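Unit 22: Small Kitchen Appliances – Worktop Layout and Clearances
Course handout, Zarer Household Skills Programme
Module code 2204

1. Scope

These notes cover the placing of a countertop oven on a shared table, together with the cookware and food that are used near it. Built-in ovens and microwave ovens are dealt with in the next unit. Read the notes before the practical session and bring them with you.

2. Terms used

Toaster oven: a small electric oven with a front door, standing on its own feet.
Landing space: a clear area of worktop on which a hot dish can be set down.
Swing: the area swept by the door as it opens downwards.
Holding area: the part of the table where plates, bowls and pots wait until needed.

3. Electrical load

Power is worked out as voltage multiplied by current. A 13 A plug on a 230 V supply can deliver 2990 W, so a combined load of 3000 W is already over the limit for one extension lead. Add up the figures on the rating plates before plugging in a second appliance. A kettle and an oven should be treated as two separate circuits wherever the room allows it. Leads must be fully unwound.

4. Clearances

The maker's instructions come first. Where they give no figure, the course uses the Metwally layout sheet, which asks for 30 cm of landing space in front of the open door. Nothing is stored on top of the oven, even when it is cold. Warning stickers stay on the casing and must remain readable – do not cover them with tape or labels.

5. Holding area

Pots are kept with the handles turned away from the table edge. Plates and bowls are not stacked in the swing. Cut fruit goes on a plate or board, and play food from the children's corner is kept apart from real food. The Dirham trolley may be used for overflow, with its brakes on.

6. Layout for discussion

Mark the landing space and the swing on a sketch of the table below, then list the items you would move before the oven is switched on. The oven is at the right. Include the green cookware, the light-blue bowl, the plate and the halved orange in your sketch.
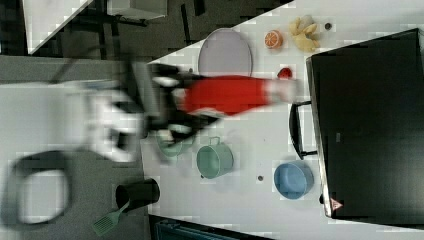

7. Practical task

Work in pairs at the Sukport benches. Draw your own layout at a scale of 1:10, showing the oven, the socket and the route of the lead. Label each clearance in centimetres. Hand in the sketch and the load calculation together by 14 Apr 2026.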